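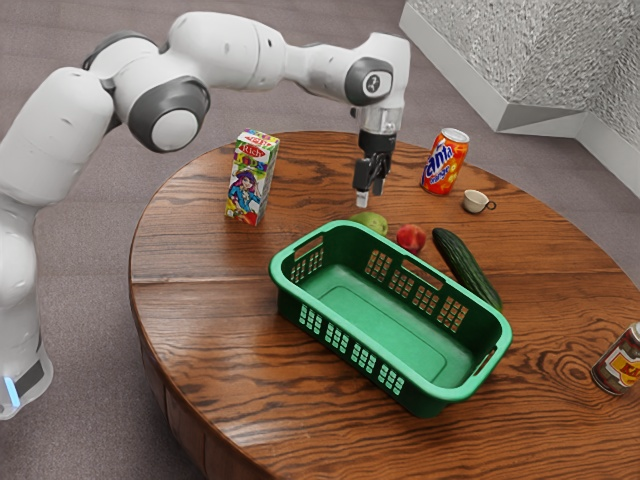 Basket exercise in Breltari, arm over the table, basket still empty.

Home Reviews Kits Software Clubs Contact

Breltari Classroom: a season with the simulator our club was told to buy

By the Hughes Robotics Club coach
March 5, 2022
68 shares 7 comments

I'll say up front that I didn't want this. Our club at Hughes has always been a hardware club. We have two small desktop arms with tired servos, a drawer full of zip ties and a rule about eating near the controllers. Then the Rellirport student challenge announced that its qualifying round would be run entirely in simulation, and that the simulation would be Breltari. A classroom license is $144 a year. So we bought it, the way you buy the textbook.

The sales page says students will "master manipulation." My students have used it since the fall and I would put it lower than that. They have learned some things. They have also learned to game a scoring script, and I can't always tell the two apart.

What you get for the money is a set of tabletop exercises, a block editor for beginners, a Python editor for everybody else, and a log viewer. The exercise we've spent the most time on is the grocery table. There's a round wooden table with a white arm leaning over it, a green plastic basket, and a bunch of stuff you'd find in a kitchen: a lime, a peach, a long cucumber, a carton of juice, cans of soda, a little white cup. In our version of the task the produce goes in the basket and the drinks stay where they are. Points off for anything knocked over.

It looks good, better than I expected. The wood grain on the table is nicer than the wood grain on my table. The kids like that the can says Fanta on it. I would trade all of that for a physics engine I trusted, and here is my first real complaint. Round fruit in Breltari behaves in ways that round fruit does not. Close the fingers on the peach slightly off center and it squirts out sideways like a watermelon seed. Close them dead center and you can swing the arm as fast as the software allows and the peach hangs on as if it were glued. One of our teams figured this out and wrote a program that throws itself across the table at top speed. It scores very well. I would not let that program near either of our real arms.

The cucumber is the best part of the exercise and I'll give the designers credit for it. It lies at an angle, so a student who has only ever told the gripper to go down and squeeze has to stop and think about wrist rotation. It also sits right up against the basket, which means a sloppy approach hits the rim. We had a good half hour at the whiteboard over that cucumber, with kids holding up markers and turning their wrists, and it was the closest this software came to feeling like a class.

The basket handles are cut right into the short ends, and several students wanted to know if they could hook one with a finger and drag the whole basket over to the fruit. The manual doesn't say. We tried it. The basket shuddered and went through the table. Support told us basket motion is "planned for the April update," and we'll see.

Now the scoring. Every run is logged, and the viewer gives each student a percentage. By winter break our group had logged over 1441 runs, and the viewer was happy to make a rising line out of them. I looked at what was under the line. A lot of it was the same program run again with one number changed. The built-in layouts always load with the objects in the same spots unless you go three menus deep and turn on shuffling. With shuffling on, the line fell off a cliff. Two teams that had been bragging about their scores had written what amounted to a list of coordinates. I blame myself a little for not checking sooner, but shuffling should be the default in anything sold to schools. The setting is called "environment variance level" and it's set to zero when you install.

Compare that to what we used last year, the free Ratura package. Ratura is ugly. Gray boxes on a gray floor, and the gripper fingers look like two erasers. It crashes if you resize the window. But every load puts the boxes somewhere new, and the documentation explains the contact settings in language a ninth grader can follow. If Rellirport weren't requiring Breltari I would have stayed with Ratura and spent the money on servos.

A few practical notes for other coaches:

Our older laptops can't run the full visuals. Turn off reflections first, then shadows. It becomes usable.

The block editor is a dead end. It has no way to read an object's position, so students hit the wall in the second week and have to start over in Python. Skip it.

Saving is per machine. If your kids share laptops, make them export at the end of every meeting. We lost a whole team's work once and the mood did not recover that day.

Sound can't be muted from inside the program. Seven copies of the servo whine at once is a lot for a small room.

Did anything carry over to the hardware? I ran my own check, not a scientific one. I put a lime and a plastic berry basket in front of one of our desktop arms and had each team port its code. The teams that had worked with shuffling on got somewhere after some swearing at the calibration. The coordinate-list teams got nowhere. What carried over best was the habit of stopping above an object before going down for it, and I could have taught that with a claw and a string.

We'll enter the qualifying round because the students want to, and I think one of our teams has a fair chance. If your club is going to Rellirport, you need the license and there's no point arguing. If you're not, download Ratura, put up with the gray boxes, and ask me again after the April update. I'd want to see the peach fixed before I paid for a second year.

Rating: 2.5 out of 5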